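Home Exhibitions Studio Open Calls Contact

Last updated 1/24/25

Studio assistant wanted at Cledora

Hi, I'm Marjorie Bramwell, and I paint big, slow, layered pictures on silk and paper. My next show, Rundulance, opens at the Ďurica gallery in May, and I'm nowhere near ready, so I'm looking for a studio assistant to get me there!

You'd be stretching silk, mixing size, grinding a bit of pigment and helping me catalog 389 old sketches (they live in boxes, and my labels are a mess). There's some lifting too, mostly panels up and down one flight of stairs.

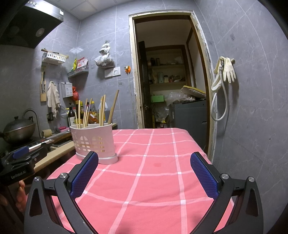 The job is 2 days a week and we can pick the days together. I don't care if you went to art school. I do care that you can cut a straight edge and tell me when a color has gone muddy. If you've worked with mineral pigments or gold leaf, wonderful, put that first in your email. I play the radio all day, mostly opera, and I do sing along. 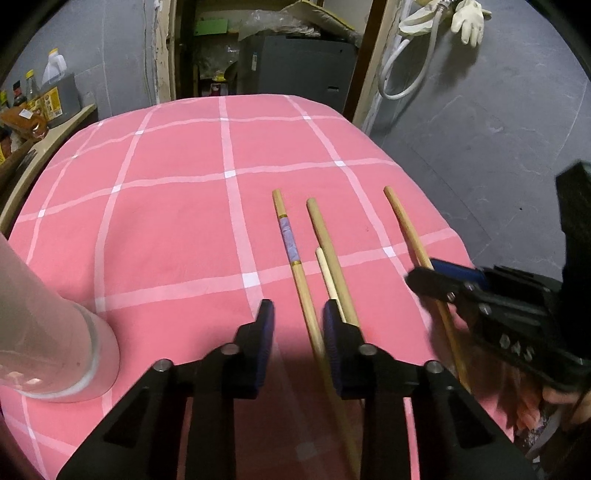 Four lengths of wood on the pink check cloth.

To apply, send me a short letter and up to five pictures of things you've made (pots and quilts count). Please use the Fotum upload form on the Open Calls page and quote reference 1003. I read everything myself, so give me a couple of weeks to write back.

We use cookies to remember your visit. Accept Decline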